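Week 4 - deposit schemes and container returns

Fees vs refunds: not the same thing! A fee punishes, a refund pays you back. Know the difference for the July test.

Zernomden case (Lappalainen's reading). Town of 3,410 people. Return rate 58 per cent before the deposit went up, 86 after. Glass did better than plastic, see her table.

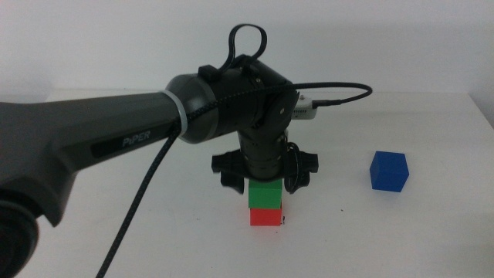
Sorting is where the money goes. Mixed plastics are the headache, colour matters as well as type, dark stuff is harder for optical sorters to read. Clear bottles fetch the best price, always have.

Who pays? Three answers in the readings:
- Huttunen: producer
- Niskanen: shopper, at the till
- Marín: council, thru rates (weakest argument imo)

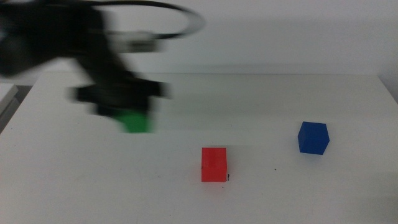
Unclaimed deposits are the bit people forget. If 90 per cent come back, somebody keeps the other 10. Govt? Retailer? Check who holds teh fund before you praise a scheme.

Next week: bag bans. Read Jääskeläinen ch. 2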